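The Siqueira Long-Arm Stapler: A Grudging Recommendation

6 min read

I have owned four staplers in my adult life, and the first three were given to me by employers who did not know they were giving them. The Siqueira is the first one I paid for. It cost more than my office chair, which tells you something about the stapler and rather more about the chair.

Some background. We put out a small newsletter every September and then again whenever Hedvig Hedlund has a grievance long enough to fill the middle pages. It runs to 26 pages, folded and stapled through the spine, and we make 140 copies. An ordinary stapler can't reach the spine. For years we got by with a Perkania desk model, opened flat and punched down into a piece of carpet, after which you turned the booklet over and bent the legs in with a spoon. Percy Espinoza did the spoon work and still has opinions about it.

The Siqueira comes in a box nearly as long as a baguette. Inside are the stapler, a paper guide that slides along the base, one strip of staples, and an instruction sheet that covers loading in great detail and unloading not at all. The guide has a thumbscrew. Tighten it, then tighten it again after every tenth booklet or so, or your staples will start wandering toward the front cover like guests looking for their coats. 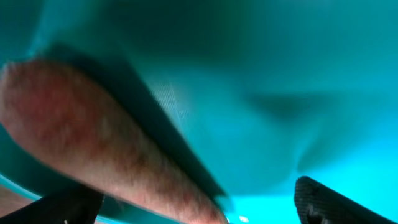
Newsletter and Print Club, Back Room

Now for the stapling. It's good! I say this with some reluctance, having told everyone it would be a waste of money. The action is heavy but even, and the legs fold flat instead of curling up to catch your sweater. I had two jams in the whole September run, both my fault, both from using the cheap Rodunik staples left over from the old machine. The box says they fit. They fit the way my wedding suit fits.

You do have to lean on it. Shabnam Lodhi, who is not tall, found it easier with the stapler on a low table, and I found it easier with Shabnam doing it. After an hour your palm will have a groove in it the exact shape of the handle. A bit of rubber would have solved this, and I can only assume the rubber was saved for the feet, of which there are six.

The reach is as promised, and the scale printed on the base is in inches on one side and centimeters on the other. They start from different ends. I have ruined a cover this way and expect to again.

I also tried the Irnura, which Anselmo Frota lent me for comparison. It's lighter, cheaper, and perfectly fine up to a dozen sheets. Past that it makes a noise like a dropped tray and leaves one leg sticking out. For church programs, buy the Irnura and keep the change.

For anything thicker, get the Siqueira, a box of 600 decent staples, and a glove.

Four stars. I'm holding back the fifth until someone explains the feet.

Related reviews
Paper Trimmers That Cut Almost Straight
Bone Folders, and Whether a Butter Knife Will Do
Ruaridh Urquhart on Glue Sticks
The Perkania Desk Stapler: Six Years On Carpet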